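Hinojosa Textile Study Room Extends Its Hours

October 20, 2019

The textile study room at the Hinojosa Museum will open to the public 3 afternoons a week beginning in April, following two years of limited access by written request. Xóchitl Ocampo, who has directed the collection since its transfer from the Weltari estate, said the change answers a long-standing demand from weavers and students.

"People were writing to us months ahead for one hour with one blanket," Ocampo said. "We were turning away the very people who would get the most from it."

The collection holds 220 pieces, most of them household cloth: blankets, flour sacks, aprons and table covers. Ocampo considers the plain pieces the strength of the holdings. "A wedding shawl was put away and protected. A dish towel was used until it fell apart," she said. "The towels that remain tell us how cloth was mended, and by how many hands."

Macario Ponce, the museum's conservator, has spent much of his time on the Trornodero group, a set of 33 blankets that came from a single farming family. Asked what damage he sees most often, he pointed to folding. Cloth kept in the same fold for decades weakens along that line, he explained, and the fibers can split when the piece is finally opened.

"I would prefer to find a stain," Ponce said. "A stain is often stable. A hard crease in old wool is a break that has already started." 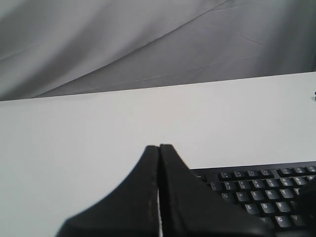 Gray cloth with a diagonal crease, behind a white table.

His advice to families who keep old textiles at home is modest. Large pieces should be rolled around a tube covered in clean cotton, he said, and smaller ones may be refolded along new lines twice a year. He does not recommend ironing.

Visitors to the study room will be asked to leave bags and pens at the front desk. Requests for particular pieces should still be made in advance, and Ocampo noted that the Jornard quilts will remain off view until their linings have been repaired.

"They are next on Macario's list," she said. "He tells me the work will take over a year, and I have learned to believe him."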